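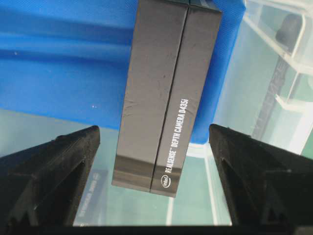
Last modified: December, 21:40

I keep the boxes. My family finds this a bit strange, but when you buy a small camera and want to sell it three years later, the buyer always asks for the box first and for the camera second. So I have never thrown one away, and slowly the boxes have become a small storage problem of their own.

For a long time they were in a cardboard carton from Lehtinen, lying in all directions. The depth camera boxes were the worst. They are dark and narrow, and the name is printed along the long side, so in a deep carton I had to lift each one out and turn my head to read it. The finish is also not so forgiving - the matte surface takes scratches easily, and under a lamp you notice every one of them.

This month I decided to do it properly. I looked at a drawer system from Fisteo, but it cost 439 and the drawers were too low by a few millimetres. Finally I went for clear acrylic, with slots on the side so that the shelves can sit at different heights.

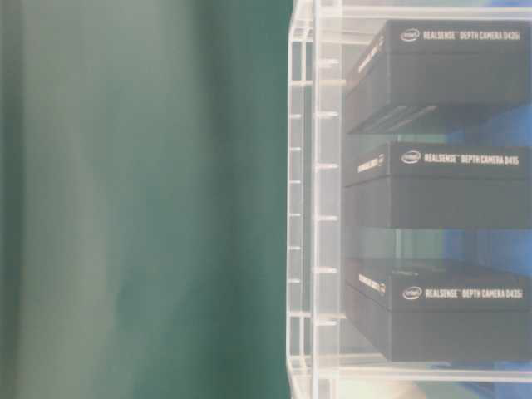
What I like the most is that I can read the names without touching anything. The D415 and the D435i come in boxes which look almost the same, and I have taken the wrong one more than once. With one box on each shelf this mistake is much harder to make. I would only advise leaving a little more space between the shelves than you think you need, otherwise your fingers don't fit above the lid.

For moving boxes between the shelf and the table I use a clear plastic bin. I tried a fabric basket from Dimen before, but the sides were too soft and the boxes fell on each other. In the bin they can stand upright, and the blue at the bottom makes black boxes easy to find, also in the evening. Under everything I put a green cloth. It needs ironing, I know.

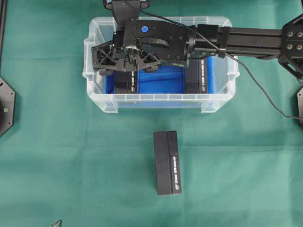

Two boxes in the clear bin, on the green cloth.

Next I want to write a small list of what is inside each box, with the cables and the papers, and keep it together with the receipts in the Vostora folder. The cables are still in one big knot and I will need a free evening for them.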